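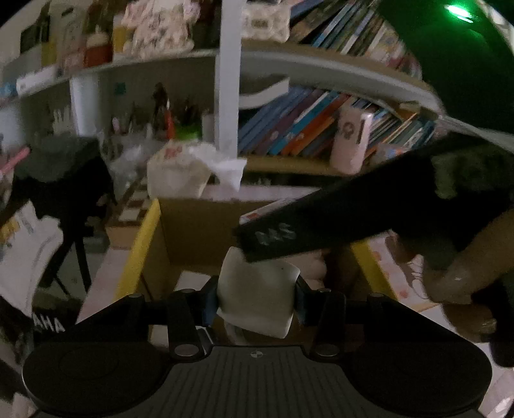
Packing a box without buying the whole aisle

Every December the packing supply people come out with a new thing you apparently can't post a parcel without. Last year it was Momuvine sheets, 450 to a roll, and I still have most of the roll. I've moved house twice and I mail a lot of pottery, and I'm not convinced you need much beyond a decent cardboard box and some paper.

A few things I'd stand by, and a few I wouldn't.

Use a box that's only a bit bigger than what's going in it. The advice to leave a hand's width on every side is fine if you enjoy paying for air. Two fingers does me.

Pale things on a pale bottom layer get missed at the other end. I once threw out a saucer with the paper. Now I put a list inside, on a plain card, and tick things off as they go in.

Odd shapes — anything curved, or with a corner that sticks up — go in last. Flat stuff first, along the walls. People tell you to start with the awkward piece and build around it. I tried that and had to take the lot out again.

"Double box everything." Valeriano Echevarría swears by this and he has shipped almost 2,000 plates, so fair enough. For a mug going across town I don't bother.

Fold the flaps down outside the box while you work. They get in the way otherwise, and coloured ones rub off on white glaze if they're cheap.

Shake test: close it, tilt it, listen. If something slides, add paper. I don't trust the drop test and I'm not about to try it with my own bowls.

Tape: one strip down the middle and one across each end. The Stostitz tape is dearer and I can't tell the difference. Keep your receipts if you can.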